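Speaker notes - "Does Folding Save Anything?"
Camwood evening talk, 6/11/18
28 minutes plus questions. Slides are thin on purpose, talk over them.

Opening. Don't thank everyone twice, they've just had that from the chair. Go straight in: who here folded something today? Wait for hands. Who folded something today and will unfold it before tomorrow night? Wait again. Let them laugh if they want to.

Then say what the talk is. I was asked to come and talk about laundry at home and I said yes on the condition that I could be rude about folding. I've read the books. I bought the Kastero drawer dividers and I used them from April until I got sick of them. I'm not against a neat drawer. I want to know what it's supposed to be doing for me.

Claim one: folding saves space.
Sometimes. A stack of towels folded the same way takes less shelf than a heap, fine, I give them that. But most of the claims are about T-shirts, and the pictures in the books always show a drawer that was half empty to begin with. Take twelve shirts out of my drawer and I could throw the rest in from across the room and it would close. Ask them: when the drawer got better, did you fold first or did you get rid of things first? (Pause. It's nearly always the second.)

The Ostau leaflet is the one to hold up here. It has a before and an after, and the after has fewer clothes in it. Read out the line about "effortless calm." Don't do the voice.

Claim two: folding stops creases.
This one I believed for years. My own test, and please say out loud that it's one household and no kind of science: 30 cotton tops, half folded straight from the dryer, half left in the basket overnight and folded the next day. Then I wore them. The folded-right-away ones had sharp lines across the chest. The basket ones had soft crumples all over. I could see a difference but I couldn't tell you which lot looked better, and my sister, who has opinions, couldn't either.

Where it does matter is heavy linen and anything with a collar. Say so, or somebody will say it for me.

Next slide. Red cotton, or something like it, soft and a bit fuzzy, all bunched up on a light gray carpet. Leave it up while I talk about starting points. Every folding guide begins with the garment lying flat, arms out, front down. Laundry doesn't come like that. You get a knot with a fold in it that could be a sleeve or could be a hood, and stitching running off at a slant, and before any clever thirds-and-tuck business you have to find out what you've got hold of. My guess is that finding the corners is most of the job. The books give it no pages at all.
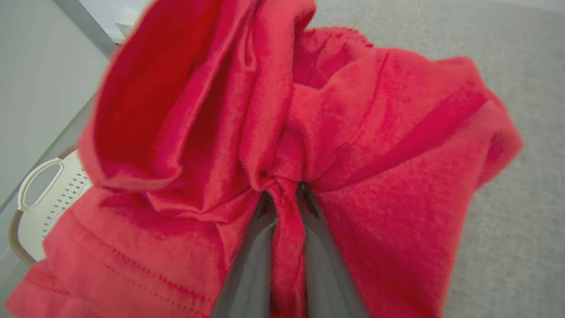 Esi Addo wrote to me after the last time I gave this talk and said I was being unfair, that the sorting-out is the part she likes, and that you get quick at it: find a hem, follow the stitching until you hit a side seam, give the thing one good shake, and it opens up by itself. She also said that if I held my shirts up by the shoulders instead of grabbing the middle I wouldn't have so much to complain about.

I've tried it since. The shake works on a plain T-shirt. It does nothing for a fitted sheet, and I told her so, and she hasn't written back. Leave room here in case anyone wants to defend the fitted sheet.

Claim three: it only takes a minute.
Per what? Two minutes a load is the figure on the Quartey folding board box. I timed myself with the board and without it and gave up on the board, which is wide enough for a man's shirt and useless for a toddler's. Getting it out from behind the washer has to be in the total too. If you leave that out, everything is quick.

Also nobody's load is all shirts. Socks. Ask about socks and move on fast or we'll be here all night.

What I do now. Keep this short, they didn't come for my system.
Hang whatever has a collar. Fold towels and sheets, badly. Underwear and kids' pajamas go in the drawer as they come. T-shirts I fold in half and in half again, and if one's inside out it stays inside out until somebody wears it.

Anong Rattanakul has the next slot and she rolls everything. I've told her I'm not convinced. Hand over the clicker, remind people the coffee is in the back, and take the Ostau leaflet home this time, it's my only copy.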